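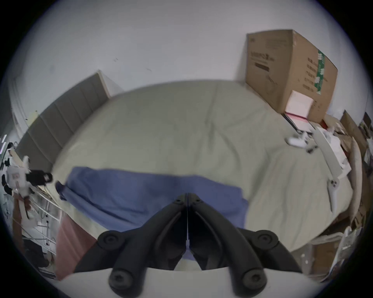 The bedding floor at Skavero

Oct 23, 2019

The second stop on our visit to Skavero was the bedding floor, up one flight from the cutting room. Corina Sandu met us at the top of the stairs and had us leave our coats on a rail. She has run the showroom since June and does most of the tours herself.

The beds are made up the way a customer would have them at home. I spent most of my time at the one with the gray upholstered headboard, which has vertical channels and a white end cap. The duvet on it is a pale color between sage and beige. It was not pressed flat, and the soft creases suited it. A periwinkle-blue cloth lay across the middle, and the two colors went together better than I would have guessed from a catalog.

Headboards are padded on site. Yoshinori Imai took us through the steps at his bench: the channels are marked on the back of the fabric, sewn, and then filled one at a time from the bottom. A wide headboard takes him 58 minutes if the fabric behaves. Velvet takes longer — he did not want to put a number on it.

Downstairs again, we saw the packing area. Duvets go out folded in thirds and then rolled, with 151 orders waiting on the day we came. Teófilo Mamani checks the seams at one corner of each before it is bagged.

The tour lasts 2 hours and is free, but you need to book by phone. Parking is on the Cumport side of the building. There is no café, and the shop at the exit sells offcuts by weight and takes cash only.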